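About Lostard

G'day, and thanks for dropping by! I'm the person behind Lostard, a little business that sorts out rooms for people who've run out of puff halfway through doing it themselves. Floors, desks, a lick of paint, the lot.

I started in March with one ute, a borrowed sander and a job out at Flenstead that took me 32 days (I'd quoted a fair bit less, oops). Since then I've fitted out 141 rooms, mostly home offices and small workrooms, and I still get a kick out of laying a patterned floor. Chevron is my favourite -- fiddly as anything, and you'll be on your knees forever, but gee it comes up well with a pale wall behind it.

My taste runs pretty simple. White walls, a plain desk with straight edges, warm colour underfoot and plenty of floor left to walk on. If you want feature wallpaper I'll hang it, I'll just sigh a bit.

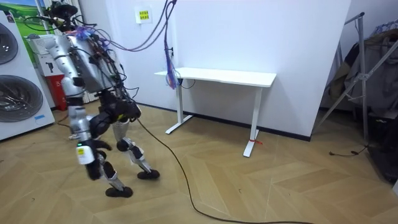 Light brown chevron floor, white desk, plain white wall.

I work across Flenstead and Trimlow, and quotes are free within 100 km. Send me your measurements and a rough idea of the colours you like -- a sketch on the back of an envelope is fine.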